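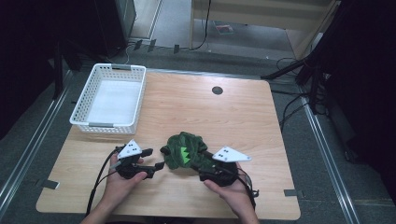
Green plush with the lime spikes, over the light wood table.

May 15, 2022

Dye notes, mostly, plus a bit of whingeing about water. I've finally got the second round of wool skeins out of the pots and onto the rack, so I'm writing this up while I can still remember which one was which (the masking tape labels fell off again, need to go back to the knotted string system, it was ugly but it worked).

What I was after: a green that stays green. Every green I've made so far drifts toward khaki once it's been on the windowsill for a couple of weeks. Usual method, yellow first and then overdyed with indigo. The yellow is always the part that goes. So this round I did weld on half the skeins and the onion skin brew on the other half, same alum mordant for everything, and then dipped the lot in the same indigo vat so the blue would be the same right across.

Yarn was the Risideo undyed DK, 1000 g all up, split into skeins and scoured the night before. I do think scouring overnight makes a difference! Last time I rushed it and got those pale blotches near the ties, and this time there's hardly any, except on one skein where I tied it way too tight. My own fault. Looser figure-eights from now on.

Alum at 19 percent of the weight of fibre, which is a touch higher than the chart on the wall says, but the tap water here is hard and I've been nudging it up each batch. Cream of tartar as per the chart. Held it just under a simmer for an hour and left it to cool in the pot.

Weld pot: gorgeous. Really sharp lemony yellow, nearly fluorescent when it's wet, with a pinch of chalk in the water. Onion skins: more of an old-mustard colour, warm and a bit brown, and I nearly didn't bother overdyeing those because they looked so good on their own. Kept 2 skeins back as plain mustard. Somebody will want a beanie.

Indigo vat was the fructose one. It was sulking when I opened it, flat and blue on top with no coppery skin at all, so I warmed it up, fed it, and went and did the Bruden order in the meantime (116 metres of the narrow twill tape, cut and bagged, invoice still to send, DON'T FORGET). By the time I came back it had gone that nice murky yellow-green underneath and was good to go. Short dips, squeezed out under the surface, aired in between. I stopped at three dips on the weld and did a fourth on one of the onion ones to see what would happen. It went to a deep bottle green, quite dark, a bit gloomy for my taste but it'd be lovely as a stripe.

Weld plus three dips is the winner by eye. Grassy and clean. Whether it stays that way is another matter, so I've wound samples onto cards, half of each covered with foil, and stuck them up in the north window. Leaving them there until July and not peeking. (I will peek.)

Things for next time:
Get more weld from Tsang before it runs out, we're down to the dusty end of the bag.
Rinse water colour. The onion skeins were still bleeding a bit of blue on the fourth rinse, weld ones ran clear on the third. Try a longer airing before the first rinse.
The Elomico pH strips are past their date and I don't trust them. Vat read 9 and then 11 within a few minutes.
Bigger tongs.

Also the lid of the big stainless pot is missing its knob, if anyone finds it please put it in the jar by the sink.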